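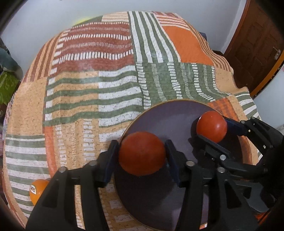
Can people match a wine to its published tasting note? In our trials they mostly could not, and they did little better with notes they had written themselves.

4.2 Matching notes to glasses

The claim that a good note lets a reader recognise the wine is old and rarely tested. Kimaro and Lema reported strong matching in their Famville panel, but the wines there differed in colour as well as flavour, and the glasses were clear. A taster who reads "deep ruby" and sees one dark wine among three pale ones has not needed to smell anything. We used black glasses and stuck to dry whites.

Our 59 tasters each received four glasses and four notes. Of the notes, 35 came from a commercial guide and the rest were written by the panel in September. Words for fruit and vegetables did the least work. "Citrus" appeared in notes for nearly every wine, and "tomato" (the fruit itself is shown in Figure 2) was applied to two wines by tasters who, retested a week later, gave it to two others. Words for acid and sweetness held up better, though a plain scale would have carried the same information in less space.

Adomaitis has argued that training closes the gap. Perhaps it does, but his trained group had been taught on the same wines used in the test, and memory of the wine seems a simpler account than a sharper nose. Our five trade tasters wrote longer notes than everyone else. We found no sign that theirs were easier to match, although five people is too few to settle the point.

We are also wary of the larger text studies. Nyamweya and Pärn sorted 3,529 notes by grape with some success and took this as proof that the wording reflects flavour. The writers knew the grape when they sat down. A reviewer who has read the label and expects gooseberry will tend to write gooseberry, and a computer will then find it. Until the same sorting is tried on notes written blind, we see no reason to treat the result as evidence about taste.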